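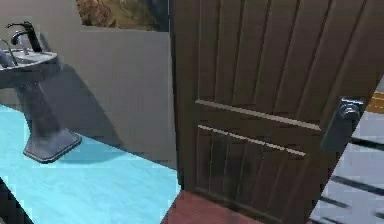 Eine Tür, ein Waschbecken, blauer Boden: simuliertes Bad als Übungsraum für Reinigungsroboter.

Bei Kastarus, wo ich die Objektleitung mache, soll ab November ein Roboter die Sanitärräume übernehmen. Geübt hat er laut Anbieter an 2.000 gerechneten Türen. Ich habe mir ein paar davon zeigen lassen und glaube gern, dass er Klinken kann. Ein Bad putzen ist etwas anderes.

Clementina Frade putzt bei uns seit sechs Jahren. Sie klopft, wartet, ruft noch einmal – und wenn drinnen jemand weint, kommt sie später wieder. In der Leistungsbeschreibung von Varnico steht dazu nichts. Dort steht eine Entlastung von 65 Prozent, ohne dass jemand erklären konnte, wovon.

Entlastet wird vermutlich der Dienstplan. Aus vier Stellen in der Frühschicht sollen zwei werden, und die beiden heißen dann »Begleitung«. Njoroge Kombo hat das einen Monat lang in einem anderen Haus gemacht. Er lief dem Gerät hinterher, räumte Papierkörbe aus dem Weg und schrieb Störungen auf. Den Rücken hat es geschont, das gibt er zu. Mit den Leuten auf den Etagen hat er kaum noch gesprochen.

Ich bin nicht gegen die Maschine. Ich möchte vor der Unterschrift wissen, wer die Nachtstörung übernimmt und zu welchem Lohn.

Kontakt | © Faith Rashidi | Nach oben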